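Ticket: Clustau kitchen cell, arm stops short of the board
Status: Closed, with a grudge
Opened: 1 July 2018

Reported problem: The arm picks a piece of toy fruit off the plate, swings toward the cutting board, stops in midair and throws a "target unreachable" fault. Clear the fault and it does the same again. Reboot it and it does the same again, but with a startup chime first.

Setup, for whoever inherits this: Tello arm, Juvbridge controller, Grilluline gripper with the soft pads. Kitchen layout as in the setup sheet. Speed limit 500 mm/s. Nothing had been changed, according to the shift log, which is also what the shift log said in December when somebody had changed everything.

Entry 1
Started with the obvious. Air pressure fine, pads fine, cable at the wrist not pinched. Jogged every joint by hand from the pendant and got full travel on all of them. Homed it. Ran the pick. Same fault, same spot. Sent the log to Clustau support, who asked if I had tried homing it.

Entry 2
Support now suspects the controller and would like me to reload the firmware. Reloaded the firmware. This takes long enough to eat a sandwich and begin regretting it. The fault is still there, and the pendant has gone back to factory language, so I can now report that I know the word for "cancel" in Italian.

Entry 3
Put the firmware aside and looked at the numbers. The reach limit in the Juvbridge config is 900 mm from the base. The move that faults asks for more than that, but only at one waypoint, the high one between plate and board. The plate and the board are both well inside the limit. So the arm can get to where it's going and objects to the route.

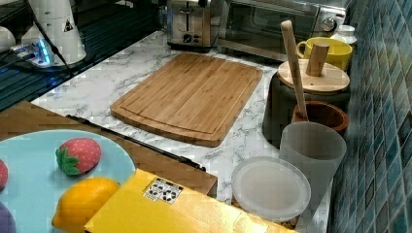

The route is built from the keep-out boxes, and those are drawn around whatever is on the counter: toaster, toaster oven, the mug and canister side, and so on. I opened them one at a time. The toaster's box was much too tall. Somebody had typed its height in the wrong field, and the planner believed in a toaster the size of a wardrobe. It was politely swinging the arm up and over, and running out of arm.

Entry 4
Fixed the box. Ran the pick at 10 percent speed with my hand on the stop button. It went across low and put the lemon on the board. Raised to full speed and ran it 3 times on the lemon and 2 on the strawberry. No faults. One strawberry landed leaf down, but the spec says nothing about dignity.

Entry 5
Asked Clustau if the controller could warn you when a keep-out box sticks up past the reach limit. They say it does. The warning is on the second page of the startup report, in gray, under the license text. I have asked for it to be moved. They have opened a ticket.

Left to do:
- Save the corrected boxes as the default, or the next reboot brings the wardrobe back.
- Set the pendant to English. I am stuck on the third menu.
- Re-teach the mortar. Its box is right, but the approach comes in close to the pestle and I don't like it.
- Print page two of the startup report and tape it to the cell door.

Clustau Support Portal | Contact us | © 2018 Clustau | Back to top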